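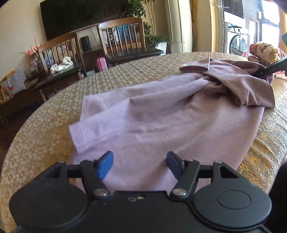 Forum > Landscape and Outdoor > Filters and Long Exposure

Purple cast with strong ND filter, worse in long exposures

ridgeline_west

My long exposures have been coming out purple and I can't find the step that causes it. I shoot mostly lakes and rivers, and the problem only shows up with the 1,000x ND filter on the lens. Without the filter the same view looks normal. With it, the sky and any pale cloud turn close to the light lavender of the cotton in the photo, and the darker parts go the way the bunched part at the back does, more of a mauve. It's not a faint tint. My family noticed it before I said anything.

The filter is a Flelar, the screw-in kind. I bought it used from Tiwari Camera in November, and it came in a plastic case with no paperwork. I can't see any scratches on it. I have cleaned it twice, once with a blower and cloth and once with lens fluid, and neither made a difference.

The last set was from the overlook at Tuditberg, which is a little over 2,000 feet up. I got there before sunrise and stayed until the sun was well above the trees. The early exposures were four minutes long and the later ones were a minute or less. All of them are purple, but the four-minute ones are worse, and they also have a pinkish patch in the upper left that isn't in the shorter ones. White balance was on auto. I shoot raw plus JPEG. I've been using the JPEGs because the raw editor on my computer is slow.

What I have tried so far:

Changing white balance to Cloudy. That made it warmer but it was still purple.

Changing to Tungsten. Everything went blue.

Pulling the tint slider toward green on the JPEG. It fixes the clouds, but then the grass and the pines look wrong.

I'd like to know if this is a bad filter, a bad setting, or the camera. I don't want to buy another filter if the next one will do the same thing. Long-exposure noise reduction is off, because it makes me wait too long between shots.

saltmarsh_photo

You probably have two separate problems, and I would deal with them one at a time.

The overall purple is the filter. Strong ND glass often doesn't block all colors evenly, and some of it lets infrared through. A camera sensor can pick up a little of that infrared and record it as red or magenta. With a weak filter you don't see it because there is so much normal light coming in along with it. With a strong one the normal light is cut way down and the infrared isn't, so it becomes a bigger share of the picture. Clouds and dark fabric tend to show it first.

The patch in the upper left is more likely a light leak. Most SLRs have a viewfinder that lets light in from behind when your eye isn't against it. In a normal exposure it doesn't matter. Over four minutes it does, especially if the sun is behind you or off to one side. You didn't say what kind of camera you have. If it's mirrorless you can skip the viewfinder part, but check how the lens sits on the mount.

A test you can do at home:

Put the camera on the tripod outdoors on a bright day. Lens cap on, no filter. Cover the viewfinder with black tape or the little rubber cover on the strap. Take a four-minute exposure.

Take the same exposure with the viewfinder uncovered.

Compare them at full size with the brightness turned up. If the second one has a glow and the first one doesn't, that's your leak. If both have it, look at the lens mount, or it could be sensor heat. Long-exposure noise reduction helps with heat glow, so turn it on for one shot and see if the patch goes away.

For the cast, stop using the JPEGs. I know the editor is slow, but the JPEG has already thrown out most of the color information you need. Set a custom white balance through the filter. Point the camera at a gray card or a plain white sheet of paper in the same light as the subject, with the filter on, and use an exposure long enough to get a properly bright picture of it. Some cameras won't accept a very long exposure as a custom white balance reference. If yours won't, just shoot the card as a normal raw file and use the eyedropper on it later. Then copy that setting to the rest of the set.

Do this again when the light changes. One reading from before sunrise won't be right an hour later.

If the pines still look off after that, it's the infrared. Green leaves reflect a lot of infrared, and white balance moves every color together, so it can't take it out of the trees only. You can reduce the magenta in just the greens with the color sliders. I did that for a couple of years before I replaced my filter.

tripodnomad

Get rid of it and get a Kirex. I had the same thing and switched and the cast is gone. Also black and white solves this.

gravelbar

I don't agree that you need to buy anything yet. I own both brands. My Kirex is a slightly warm brown and it still needs correcting, just less. My Flelar is an older one and it's purple like yours. The newer ones may have a different coating but I haven't used one.

A couple of things to add to the long post. If you're stacking the ND on top of a polarizer or a UV filter, take the other one off. You didn't mention one, but a lot of people leave a UV filter on all the time and forget about it. It won't cause the purple by itself, but it adds reflections and darkens the corners on wide lenses.

You could also try a weaker filter. Before sunrise you may not need the strong one at all. I've gotten smooth water at dawn with a polarizer and a small aperture. Four minutes and thirty seconds don't look that different on a flat lake. On a river you'll see more change, and with fast clouds you'll see a lot.

Call the shop before you do anything else. Mine took back a used filter after several weeks when I brought in the memory card and showed them the files. Ask if they'll let you try a different one on your camera at the counter. Take one picture with each, out the front door, same white balance setting for both, and look at them at home.

ridgeline_west

It's an SLR, and I never covered the viewfinder. The sun was behind me for the early ones. I'll do the cap test on Monday and shoot a gray card with the filter on. No polarizer or UV filter on that lens.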